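Plidance soft finger set for small arms: a review after 4000 grips

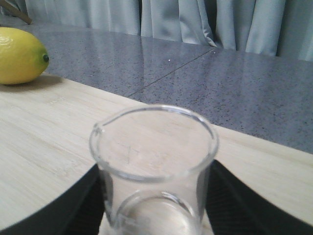

I bought the Plidance fingers in June for the small bench arm we use at Benden, where we test handling of kitchen and laboratory glass. The old fingers were flat metal with a rubber strip glued on, and the strip came off whenever the room was warm. My colleague Raimonds Strazds had used Plidance at his former work and told me they are easy to look after. He is mostly right, but there are some things I would like to know before I paid, so I write them down.

In the box you get two fingers, two adapter plates, a bag of screws and one folded paper. The fingers are black, with curved sides. I ordered from Jetitport and the parcel was complete, only the paper was in a very small print.

Mounting

The paper says 10 minutes. I needed 23, and I have changed fingers many times before. The adapter plates look the same on both sides but they are not, and there is no mark to tell you. If you put one wrong, the finger still goes on and the screws still hold, but the tips meet with a small step between them. I noticed it only when I closed the gripper on a sheet of paper and the paper turned. Please do this test before you try with glass. Now I have put a dot of white paint on the outer side of each plate, inside the joint, so next time it will go faster.

Tighten the screws in turns, a little on each. When I tightened one fully and then the other, the plate moved.

Setting the grip

This part took me one whole afternoon. A beaker is not a difficult thing to hold, but it is smooth and it does not forgive. With our old force value the glass turned slowly between the fingers when the wrist tilted. With a higher value the fingers bent outside at the tips and held the beaker only by its middle, which looked strong and was not. The good value was in between, and it was lower than I expected. I recommend to begin low and go up in small steps, with a folded towel under the glass.

You must also teach the closed position again. The new fingers are thicker than our old ones, so the arm thought it was touching the object too early. In the controller we use, from Piras, there is a page called "tool offset", and you have to save it two times, once for the tool and once for the program. I forgot the second and lost the settings after a restart. This is not the fault of Plidance, but their paper could say one word about it.

Check the wrist camera too. Ours was adjusted for thin fingers, and the new ones take more space in the bottom corners. The centre stayed free, so I left the camera where it was and only changed the mask in the software.

Cleaning and wear

I wipe the fingers every morning at 8 with a damp cloth and a little dish soap, then with clean water. Do not use alcohol. Buppha Pongsiri from our other bench did it for a week and her pair became shiny and slippery on the inside — she had to order again. Oil from lemon peel is also bad, because it stays on the surface and you do not see it. After we handle fruit I clean before the next glass.

At 4000 grips I took ours off and looked at them under a lamp. The left one has a fine line near the root, on the outer side. It does not open when I bend it by hand, so I put it back and wrote it in the log. The right one has nothing that I can find.

What I do not like

The fingers are sold only as a pair, also when you need one. The screws are soft, and 2 of ours had damaged heads after the second removal, so I replaced them with better ones from our drawer. And I wrote to the support about the line near the root, and the answer was a link to the same folded paper.

I would buy them again for glass and for fruit. For heavy or hot things I did not try and cannot say. Keep the old fingers in a box with their offset values written on the lid, in case the new order comes late.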